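Breathwork, Posture & Bodywork > Courses and Teachers
Prurow Method teacher training – worth the money?

stiffneck_dag
Posted 14/02/2020
I've been going to a Prurow class since November. It's mostly lying on the floor with your knees up, then slow rolling, then standing and letting the head "float." I like it fine. My neck is a bit better, though I also quit sleeping on my stomach, so who knows.

Last week the teacher took me aside and said I had a gift for it and should do the teacher track. It's $600 for the foundation weekend and then $2,386 for the rest. I've been to eleven classes. I fell asleep in two of them. Has anyone here done the whole thing, and what did you get out of it that you couldn't get from the weekly class?

Dagmar Kollár (same name if you know me from the knee thread)

ifeoma_o
Everybody has a gift. I had a gift, my sister had a gift, and the man who came in to get out of the rain had a gift. I did the foundation weekend two years ago. It was two days of the same floor work plus a binder. The binder is nice.

Ask what the certificate lets you do. When I asked, I was told it lets me "share the work." I can share the work right now for nothing.

rollingslow
I did the full training and I teach it part time, so take this with whatever salt you want.

The foundation weekend is thin, I'll give you that. The later part is where you learn to use your hands on other people, and I don't know how you'd learn that from a weekly class. I had one-on-one correction on how I was gripping with my own shoulders while I was telling a student to let go of theirs. That changed how I work. Was it worth $2,386? For me, yes, but I was already teaching yoga and had people to teach.

ifeoma_o
How long before you earned it back?

rollingslow
I haven't yet.

ifeoma_o
Right.

rollingslow
That's a strange way to measure it, though. I never earned back my guitar either.

kopecky_k
My objection is to the claims more than the price. The brochure says a study of 286 people showed "lasting structural change in the spine." I wrote and asked for it. What I got was a questionnaire. They asked 286 people who had just finished a course if they felt taller. Most of them said yes. I feel taller after a haircut.

No measurements, no comparison group, no follow-up. If you ask people at the end of something they paid for, in the room, with the teacher collecting the sheets, you will get good answers.

Kristýna

stiffneck_dag
They told us about that study in the second class! She said X-rays.

kopecky_k
There were no X-rays in what they sent me. If there's another study I'd like to see it. I've asked twice.

rollingslow
I've never said X-rays to a student and I'd be embarrassed to. But I don't think a bad brochure means the work is bad. I had twenty years of back pain and I don't have it now. You can tell me that's placebo and I'll still be able to tie my shoes.

kopecky_k
I'm glad about your back. Backs also get better on their own, sometimes after years, and people credit whatever they were doing that month. My father credits a pillow. I'm not saying the rolling is useless. Moving slowly and paying attention to where you're tight is probably good for most people. I'm saying nobody has shown it does more than a walk and a few stretches, and they're charging as if somebody had.

a_tichy
Long-time reader. One thing I'd add, having been through a different program (Nurnon, the one with the blindfolds): read the renewal terms before you sign anything. With mine you had to take a paid refresher every year or you came off the teacher list and couldn't use the name. It was on the last page. I paid for two of them and let it go.

Dagmar, does the $2,386 include that?

stiffneck_dag
It does not say. I've got the form in front of me. There's a line that says "annual standing subject to current fee." No amount.

a_tichy
Then I would want the amount in writing before paying the first $600.

Also ask if the weekend is refundable once they've "assessed" you. At Nurnon you could only be turned down after the deposit cleared.

rollingslow
For Prurow the annual fee isn't huge, but yes, it exists, and yes, they should print it. I've told them that. I don't love defending the office. The floor work I'll defend all day.

ifeoma_o
What does the floor work do that lying on the floor doesn't?

rollingslow
Somebody notices what you're doing. That's most of it. You think you've let your jaw go and you haven't, and a person with some training puts a hand near your ear and you find another inch. I can't do that for myself and I've tried.

ifeoma_o
OK, that's the first thing anyone has said about it that I'd pay for. I'd pay class prices for it.

stiffneck_dag
Thanks, all. I'm going to stay in the weekly class and skip the training for now. I'll ask about the yearly fee anyway, just to see her face. Also going to ask about the X-rays. 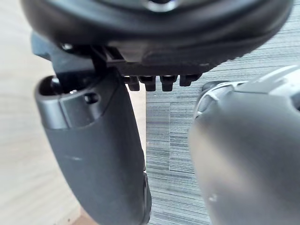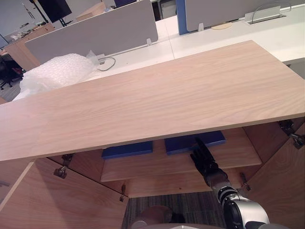
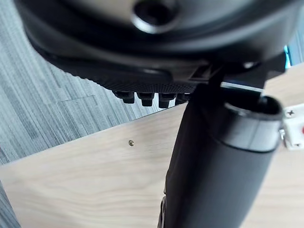
Black plastic in the first and last, the cabinet in the middle one.

kopecky_k
Please post what she says about the X-rays. Word for word if you can manage it.

a_tichy
And the fee.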